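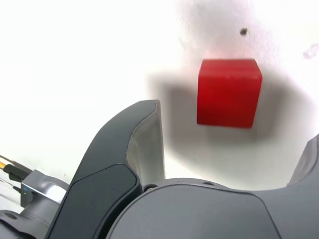
The red cube and the open gripper at the teaching station, seen from the wrist.

Drirnent opened its robot training lab to visitors on Tuesday, August 2, 2022. I went with Arnel Navarro from our packing department. We wanted to see how the staff teach an arm a job by hand, as we may buy one next year.

The tour started in the Harneo room, where two arms are taught by remote control. Setareh Sadeghi ran the session. She sat at a desk with a small hand controller and watched the wrist view on a monitor. The job was to pick up a red cube and put it in a tray. Each run is recorded from start to finish, and the operator marks it as good or bad before starting the next one.

She told us the lab collects 300 runs before it tries the first training on a simple job like this one, and 600 for anything with two objects. The log on the wall screen stood at 3,846 runs for all jobs since the lab opened. A good operator does 40 an hour.

Visitors could try it. My first attempt was poor – I came in too far to one side and pushed the cube away with a fingertip. Sadeghi marked it bad and told me to get the cube centered between the fingers while still well back from it, then move in slowly. Arnel got his on the second try. The controller has a short lag that takes some getting used to.

In the next room they showed the other method, where you hold the arm and walk it through the motion. The arm goes slack when you press a button on the wrist. It felt heavier than I expected, and my shoulder was tired after a few minutes. Sadeghi said they use this for wiping and pressing jobs and prefer the controller for picking.

We asked about soft bags, our main product. They have tried them on the Barasa line with mixed results and would want samples from us first. Arnel is sending a box of the small size this week.

Lunch was sandwiches in the front office. Parking is behind the building, through the second gate.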